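3.2 Where the minutes go

Most of the literature on meetings treats the agenda as a reliable guide to what a meeting is for. Our recordings give this view little comfort. Across the 25 meetings in the Bondach sample, the item called "Updates" took up more time than every item requiring a decision, and in 2 of them it was the only item reached before people began packing up. The chair of one such meeting described it in the follow-up interview as "very productive", and we have coded it accordingly.

We divided the talk into turns, giving 3,794 in all, and sorted each turn by what it seemed to be doing. Turns that moved an item toward a decision were coded as business. Turns that restated an earlier turn, usually with a compliment to its author, were coded as echo. The remainder included apologies for lateness, discussion of whether the blinds were stuck, and a long exchange on the correct spelling of Zokovau, the firm's largest client. Kumarasinghe's earlier coding scheme has no category for spelling, and we added one with some reluctance.

Echo behaves oddly. It rises sharply when a senior manager enters the room and does not fall when the manager leaves, which suggests that the habit, once started, is hard to put down. It also clusters at the end of items. A decision at Bondach is seldom announced. It is agreed with by several people in turn until somebody notices that it must have been made.

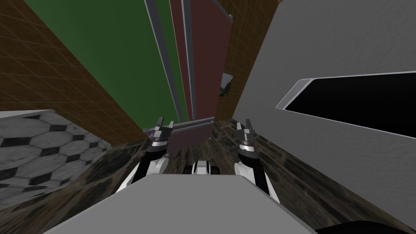 Figure 4. Simulated view with two arms and grippers.

The Edwards office provides a useful contrast. Staff there hold their weekly meeting standing up, a practice brought in to keep it short. It was short for the first month. By November the participants had learned to lean, and the average length had returned to that of the seated meetings. Leaning is not mentioned in the management handbooks we consulted, although it was the best predictor of duration we found at this site. Those with access to a windowsill spoke longest.

We also asked participants to write down, an hour after each meeting, what had been decided. Agreement was poor. At Trurkuvon, where minutes are circulated the same afternoon, the answers were no closer together than elsewhere, and 4 respondents described a decision that appears in neither the minutes nor the recording. It has since been carried out.

None of this shows that the meetings were a waste of time. Participants mostly liked them, and several said they would miss the chance to catch up with colleagues from other floors. Section 3.3 takes up the matter of biscuits.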